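### 4.2 Deposits and no-shows

The two restaurants in Postitz took bookings in different ways. Wilholm asked for a card deposit on every table of four or more, while Ekura asked for nothing and sent a text message on the morning of the meal. Over the study period we logged 215 bookings at Wilholm and 210 at Ekura. Walk-in guests were left out, as were bookings moved to another day at the guest's request.
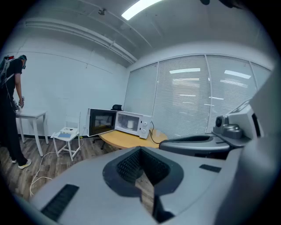 **Figure 3.** Hwang

Wilholm lost fewer tables. Most of its missed bookings were for two people, the group that paid no deposit, and they fell mainly on Sunday evenings. At Ekura the missed bookings were spread across all table sizes – the text message seems to have led some guests to cancel early, but the booking system did not record the time of a cancellation and we could not test this.

Average spend per guest was close at both sites, with a set dinner priced at 95 at Wilholm and 93 at Ekura in local currency. We therefore did not adjust for price. July was treated separately, as Ekura closed its terrace for part of the month and took fewer large groups.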